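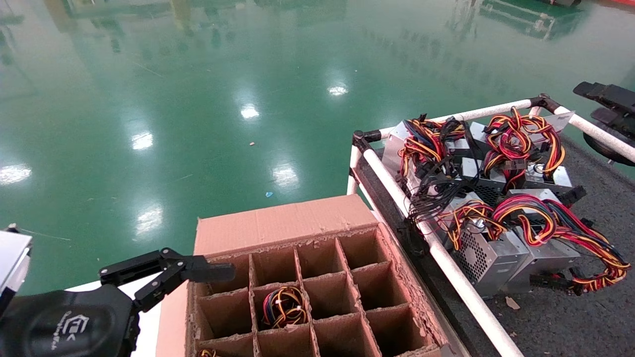

Wiebke Reinholz

Student Work > Cosmetics > Project Reports

Rinse-out conditioner: effect of storage on thickness and smell

Print | E-mail

1. Aim

The project compared two rinse-out conditioners, Kumsa and Stillel, after storage in open and closed jars. Both are sold for dry hair. The question was whether a jar left open in a bathroom loses enough water to change how the product spreads. The work was supervised by Bernd Strobel.

2. Method

Each product was stirred and divided between glass jars, 200 g to a jar. Half of the jars were closed with a screw lid and half were left open. All were kept at room temperature, out of direct light. Thickness was judged by the flow of a level spoonful down a tilted glass plate. Smell was graded by Ottmar Reuter and Darcy Fehr, who were not told which jar was which. The first readings were taken on 1/19/23 and the last in April.

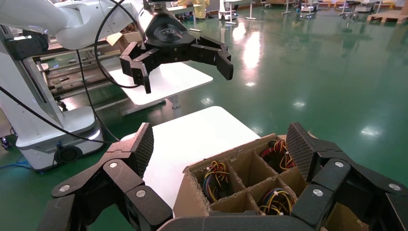 Conditioner jars have to stay upright between readings, as product on the inside of a lid alters the weight. Glass jars also chip when they knock together on a shelf. A corrugated cardboard box with thin dividers, like the one between the gripper fingers, gives a grid of square cells, and one jar to a cell is enough to prevent contact. Torn edges on the board do not matter for this use, but loose fibres should be kept away from open jars.

3. Results

The closed jars showed no change in weight that the scale could pick up. The open jars of Kumsa lost some 33 g each and formed a skin, which did not stir back in fully. Stillel lost less and stayed smooth. Its smell was graded weaker in the open jars; for Kumsa the two graders disagreed, and no result is given.
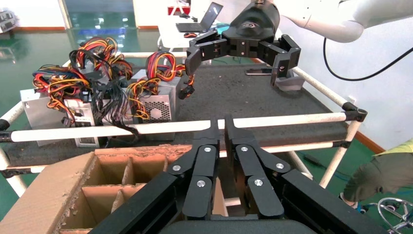 Fig. 3. Gripper with fingertips nearly touching, divided box to the lower left.

4. Sources of error

The spoon test depends on the hand of the person doing it. Konrad Trummer repeated the last set and found a slower flow for the open Stillel jars. Room humidity was not recorded. A repeat should include a hair sample, as flow on glass says little about combing.

Filed under: Hair care, Coursework

Print | E-mail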